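Raíssa Brandão
September

1/ I want to write a little about white balance, because many people ask me why their photos come out orange in the evening. I learned it slowly, so I will explain it slowly.

2/ Every lamp has its own color. A candle is very warm, a cloudy sky is quite blue. Our eyes correct this without asking us. The camera must guess, and sometimes it guesses badly.

3/ For one lamp it is easy. Put a gray card where your subject stands, fill the picture with it, and set custom white balance from that shot. Takes 11 seconds when you know the menu.

4/ Please do not use a sheet of printer paper for this. Many papers have a brightener inside and they look more blue than they are. I lost 26 portraits in Gendville this way and had to fix them by hand.

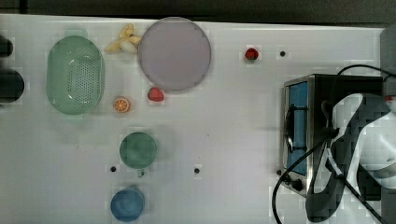 Mint colander and toy bananas on a white table

5/ Mixed light is the hard case. Window on one side, kitchen bulb on the other. No setting can make both neutral. I switch off the bulb and raise the ISO, even to 200 or more. A little noise hurts me less than a yellow cheek.

6/ If you can't switch it off, put a warm gel on your flash, so flash and bulb agree. Then balance for both together. The window will go blue, and I often like it.

7/ Shoot raw if your camera has it. Then the white balance is only a note in the file and you can change it later. With JPEG you can change it too, but the skin suffers quickly.

8/ Someone asked if I take the card picture again during a long job. Yes, every 50 frames by the window, and always when the sun goes behind a cloud.

9/ Tomorrow I will write about green light from old office tubes. I have bad memories of those.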